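Down and synthetic fill wash trial, April
Workshop notebook, textile repair bench, Dillton unit

Carrying on from the last entry, where I had got as far as choosing a detergent and had not settled the drying. The question is still the same one: how much loft a down-filled item loses through a full wash and dry on our machines, and how much of that loss is clumping that can be broken up by hand. We quote for cleaning on the assumption that loft comes back. I would like a number behind that assumption before the autumn price list goes out.

Equipment as before. Front loader, Trundex, large drum, wool programme with the spin set separately. Dryer is the vented one by the back door. Loft tube is the clear acrylic one with the weighted disc. I checked the tube against the steel rule again this morning and it reads true at the bottom and slightly high near the top, where the printed scale has been stuck on a little crooked. I have marked the correction on the tube in pencil. Please do not wipe it off.

Test pieces. Square pillows in downproof nylon, sewn on the Malirard, each filled from the same bag of down so that the starting condition is comparable. Side walls box-sewn, no internal baffles. I considered baffles and left them out for this round. They hold the fill in place, which is what a customer's jacket does, but they also make the tube reading useless, as the disc then measures the cloth as much as the fill. The pillows are opened along one seam for the loft reading and closed again afterwards with a long tacking stitch.

Needle size matters more than I had allowed for. The first batch was sewn with the general purpose needle and leaked along every seam. Small feather tips were coming through the holes before the pieces had been anywhere near water. Batch discarded, fill recovered. Second batch sewn with the fine microtex needle, longer stitch, thread tension backed off. Much better. A few tips still came through at the corners, where the cloth is doubled and the needle goes through the same place more than once on the turn. For the next batch, stop short of the corner and close it by hand.

Wash. Programme temperature 30 degrees, liquid down wash at the bottle's stated dose, no softener. The drawer was cleaned out first. There was a good deal of old powder set hard behind the siphon cap, and it would have gone into the load with the first fill. Add this to the monthly list.

Filling the drum: dry down floats, and a sealed downproof shell will hold air for a long time. With the pieces put in dry and loose, the machine took in water by its own level sensor and the pieces sat on top, with dry patches clearly visible through the door well into the cycle. Pressing the air out first under a board, then rolling tightly and loading while rolled, gave an even soak. This is now the method. It is slower and it wets the sleeves of whoever does it if the board is used in the sink.

Rinse. One rinse is not enough. I squeezed out a sample after each and shook it in a jar with clean tap water. The jar still held a standing foam after the first extra rinse and was almost flat after the next. Settled on 2 extra rinses for all pieces. Water use goes up accordingly and should be in the costing.

Spin. Started low out of caution and the pieces came out far too wet to lift safely. A wet baffle wall is carrying all the weight of the fill plus the water, and that is where old garments tear. Support from underneath with both hands or with the mesh tray, never by a shoulder or a hood. A second spin at the middle speed took out a useful amount of water with no damage to the stitching that I could find under the lens. The top speed was not tried.

Drying. Most of the time goes here, and most of the variation. Low heat, with the rubber balls in. Pieces taken out at intervals, broken up by hand, weighed, put back. The weight falls steadily for the first part and then flattens, and the flat part is misleading. The scale says the piece is nearly dry while there are still small hard clumps in the corners which are plainly damp when opened. The weight of water in one clump is below what the bench scale resolves. So weight is a fair guide up to the last stage and no guide after it. Go by touch: hold the piece flat, press between finger and thumb, work along one edge and then the next. Any hard spot means it goes back in.

The dryer's own moisture sensor is of no use for this. It ended the cycle early on every load. It reads the surface of the shell, and nylon dries long before what is inside it. Timed programme only.

I also ran one load with the lint filter left uncleaned to see how much difference it made. Drying took noticeably longer and the casing was hotter to the hand than I liked. Not repeated.

Loft readings. After a single wash and full drying, the readings were within the scatter of the unwashed pieces once the clumps had been broken up by hand and the fill left to stand overnight. Read straight from the dryer they were lower and inconsistent. Standing time clearly matters and I had not controlled it in the first set, so those readings are struck through in the table. They are still legible if anyone wants them.

The disc must be lowered by the cord at a steady rate. Letting it drop gives a lower figure that does not recover in any sensible time. I now let it settle for 2 minutes by the bench timer before reading. The draught from the back door moves the cord, so the door stays shut during readings even if the dryer is running.

Synthetic fill. One set made up from the short-staple Zerouali offcuts. These behave quite differently. They dry quickly and do not clump, but the loft after washing was down and hand work did not bring it back. The fibres seem to mat where they have been squeezed hard, and the rolled loading method probably makes that worse. For synthetics, load loose, as they take up water without help. Separate line on the work card for fill type, please, and check the sewn-in label before assuming anything. Shell and feel are a poor guide, as the better synthetics pass for down through the cloth.
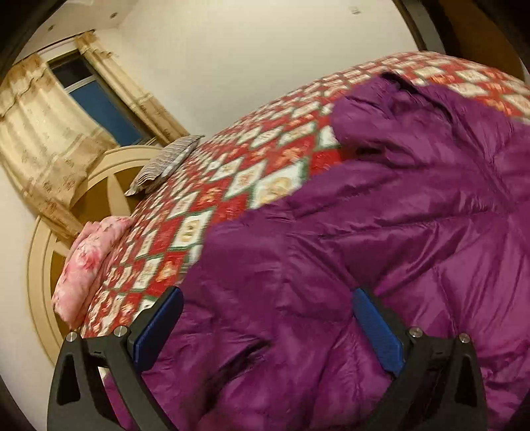

Storage between wash and collection needs the same attention. Finished work has been going into the compression bags to save shelf space, which undoes a good part of the drying time. A test piece left compressed overnight read low the next day and took a long while to come back. Hang anything with a loop, and lay the rest flat on the slatted shelves with nothing on top. Compression bags to be kept for dispatch only, and packed on the day.

Seam wear. Looked at the tacking line and the machine seams under the lens after washing. Needle holes had closed up slightly on the fine-needle pieces, which I put down to the cloth relaxing in the water. No broken threads. The cut edges inside had frayed more than expected, and a bound or hot-cut edge would be sensible on any replacement panel we put into a customer's item.

Cost. The meter on the dryer circuit has been read before and after each load, and the figures are on the sheet at the back of this book. Drying dominates, as expected. With the extra rinses and the hand breaking-up counted, our present price for a winter bag is low. If we did more than 2,000 items a year the larger dryer might pay for itself, but we are nowhere near that and I would not raise it again for now.

Outstanding:
Repeat the loft set with standing time fixed.
Try the pieces with sewn-through channels, and find some way of reading them that does not depend on the tube.
Middle spin speed on an old, sun-faded shell. There is a scrap one in the offcuts drawer.
Second detergent. The sample bottle is on the shelf over the sink and has no dosing instructions on it, so this waits until they arrive.
Replace the printed scale on the tube.

Dryer filter cleaned and drum wiped down at the end of the session. Washer door left ajar.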